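How Does an Old Window Become a New Floor?

Have you ever walked across a floor that sparkled a little, as if somebody had sprinkled it with tiny bits of ice? If you have, you may well have been walking on old glass!

Builders use all sorts of things more than once, and glass is one of the best. When the old library in Calholm was pulled down, its windows were far too drafty to go into another building. So the workers lifted out the panes, 3,000 of them, and sent them off to a glass yard at Skollthorpe to be crushed.

Now, crushed glass sounds like a dreadful thing to put under your feet, doesn't it? But the pieces are tumbled over and over in a big drum, a bit like pebbles rolling in the sea, until their sharp edges have worn away. Then they are sieved, so the big bits go in one heap and the small bits in another.
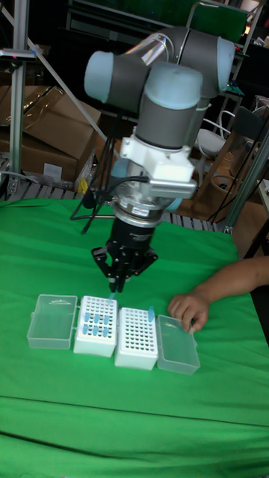

Next comes the sticky part. The glass is stirred into wet cement – think of stirring raisins into cake batter – and poured out in a thick, lumpy layer. It has to sit for 10 days to get good and hard, and you mustn't walk on it, however much you would like to.

After that, a heavy grinding machine goes back and forth across the top. It rubs away the rough gray skin, and all the little pieces of glass come peeping through, green and brown and clear. A floor like this is called terrazzo (say it "tuh-RAT-so"), and people have been making floors of this kind for hundreds of years, often with chips of marble.

The new library in Calholm has a glass terrazzo floor in its front hall. It opened in July, and if you crouch down near the door you can find nine blue pieces set in the shape of a fish.

Is there a sparkly floor at your school, or in a store near you? Go and have a look!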